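# Norkby Cabinet Notes

A README for the Norkby folder: notes on small household cabinets, their doors, drawers and shelves, and what people keep in them. Plain Markdown and two spreadsheets. No special software is needed to read any of it.

Last edited August 25, 2024.

Filed under: Furniture / Storage / Open notes

## What is in the folder

- `pieces.csv` lists the pieces of furniture, one row per piece.
- `contents.csv` lists what was found on or in them, one row per item. It has 2256 rows.
- `notes/` holds longer write-ups, one text file per piece where there was enough to say.
- `terms.md` is the word list. Read it before editing either spreadsheet.
- `CHANGES.md` is the change log.

The two spreadsheets share the column `piece_id`. A piece can have no rows in `contents.csv`, which means either that it was empty or that it was never opened. Check the `opened` column in `pieces.csv` to tell which. If `opened` is blank, treat the piece as unopened.

## Scope

The folder covers freestanding storage furniture used in living rooms, bedrooms, hallways and kitchens. Most of it is wood or wood-look. Built-in kitchen units are left out, as are wardrobes tall enough to hang a coat in. A low sideboard counts. A nightstand counts if it has at least one door or drawer. A plain open bookcase does not, although plenty of the cabinets have an open shelf as part of them.

There was an earlier list called Judier that took in almost anything with a drawer, including toolboxes and sewing boxes. About half of that list did not belong with household furniture and was dropped when the two were merged in May. Anything that came over from it has `source` set to `judier`. The other value in that column is `norkby`.

Pieces from the Judier list have fewer columns filled in. Finish and door style were not part of the old form, and we have filled them in only where the old notes were clear.

## Columns in pieces.csv

`piece_id`: a plain number. Numbers are never reused. If a row is removed, its number stays retired.

`source`: see Scope.

`room`: the room where the piece stood when the row was written. Use `unknown` if the notes don't say. Don't guess from the contents. Dish towels turn up in bedroom cabinets all the time.

`height_mm`: floor to top surface, in millimeters, measured at the front left corner. Anything above the top surface, such as a mirror or a rail, goes in the notes.

`finish`: one of `clear`, `varnish`, `paint`, `oil`, `film`, `unknown`. This is what the surface looks like to a person standing in front of it. If you can't tell clear from oil, put `unknown`.

`color`: free text, kept short. "Honey brown" is fine. "A warm honey tone with amber highlights" is too long. Please don't use the names from paint or stain charts unless the can was there to read.

`doors`: number of hinged doors. Sliding doors go in `sliding`.

`door_style`: one of `flat`, `recessed`, `raised`, `glazed`, `slatted`, `mixed`.

`drawers`: number of working drawers. A false drawer front goes in `false_fronts`.

`pulls`: one of `knob`, `bar`, `cup`, `ring`, `cutout`, `none`, `mixed`.

`open_shelf`: `yes` or `no`. Say yes if any shelf can be reached without opening something.

`opened`: `yes`, `no` or blank.

`remarks`: anything else, in ordinary sentences.

## Columns in contents.csv

`piece_id`: must match a row in the other sheet.

`place`: one of `top`, `open_shelf`, `drawer`, `behind_door`.

`item`: what it is, in everyday words. "Scissors," "candle," "phone charger."

`group`: one of `paper`, `cloth`, `kitchen`, `tools`, `toys`, `health`, `electrical`, `decor`, `other`.

`quantity_note`: leave blank for a single item. Write `several` or `many` otherwise. We stopped writing exact numbers for things like batteries and rubber bands after it held up the work too often.

`sure`: `yes` or `no`. Use `no` when something was seen only in part, such as a stack where only the edges or spines show. A spine can belong to a book, a game box or a file box, and the row should say so.

## How to describe a piece

Work from the floor up. It's the order the form is in, and the rows come out more alike.

1. Start with the base. Note whether it has legs, a plinth or a flat bottom that sits straight on the floor. If you can't see the base, write "base not seen."
2. Go on to the doors. Give the style first, then the direction of the grain if there is any to see. Vertical grain on a recessed panel is the most common entry.
3. Note how the doors stand. Write `closed`, `partly open` or `open` in the remarks, with left and right as seen from the front. A door that stands partly open is not recorded as faulty. It becomes a fault only after somebody has tried to close it and it won't stay.
4. Look at the drawer front. Grooves, beading, carving and inlay all go in the remarks, along with which way they run. Grooves that run side to side are "horizontal grooves," whatever their depth.
5. Record the pull. Give shape and color. "Small round dark knob" is enough. Material goes in only if you have touched it or if there is a label.
6. Finish with the top. If the upper part is open, say whether it has a back panel, and what can be seen on the shelf.
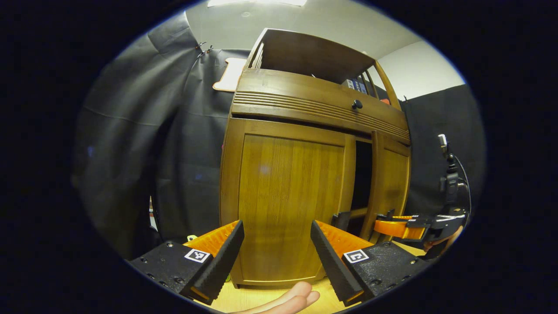
## Sample entry

The cabinet shown under step 6 would be entered along these lines. Fields left out are blank.

 room: unknown
 finish: varnish
 color: honey brown
 doors: 2
 door_style: recessed
 pulls: knob
 open_shelf: yes
 remarks: Right door partly open. Drawer front above
 the doors has a band of horizontal grooves and a
 small round dark knob. Open upper compartment with
 wooden back panel. Stands on a light wooden floor.

The matching rows in `contents.csv` use `open_shelf` for the place. Blue and white spines go in as "books or boxes," `sure` set to `no`. The small orange item goes in as "small item, orange," group `other`, also `no`. The space behind the right door is too dark to list anything from it, so it gets no row.

Door style is taken from the left door in this case. If the other door turns out to be different when seen from straight on, change the value to `mixed`.

## Known problems

- Height is missing for 600 rows in `pieces.csv`. Nearly all of them are from the Judier list.
- `color` drifts. "Honey," "honey brown," "golden brown" and "light brown" overlap, and two people will pick differently for the same cabinet. Sort on `finish` if you need something steadier.
- Early rows used `panel` as a door style. These were changed to `recessed` in bulk, and a few of them should have been `raised`.
- Corner cabinets don't fit the left and right rule well. For now, stand facing the corner.
- The group `other` is too large. Proposals for splitting it are welcome, but please look at the rows first.
- Pieces with a drop-down desk flap are entered three different ways. See `terms.md` under "flap" for the one we want from now on.

## Making changes

Send corrections as a changed copy of the spreadsheet with your edits marked in the `remarks` column, starting with the word FIX. Keep the column order. Save as comma-separated text with UTF-8 encoding, or the names with accents come out wrong. This has happened to every Ševčík entry at least once.

Don't correct the spelling in `item` when the row is quoting a label. Quoted labels are inside double quotes.

New pieces need at least these filled in: `source`, `room`, `doors`, `drawers`, `opened`. Leave the number blank and one will be assigned.

## Names used in the notes

Lomov, Judier and Ševčík appear in the notes as short names for batches of furniture. They aren't makers or models. Lomov is mostly kitchen pieces, and Ševčík is mostly bedroom and hallway. Norkby is the folder as a whole.

## Use

The notes may be copied, changed and passed on. Please keep this file with them, and say which version of the spreadsheets you used.

Related:

- Norkby word list (terms.md)
- Lomov kitchen pieces: notes on drawer contents
- Ševčík batch: hallway cabinets and shoe storage
- Judier list, as it stood before the merge
- Change log (CHANGES.md)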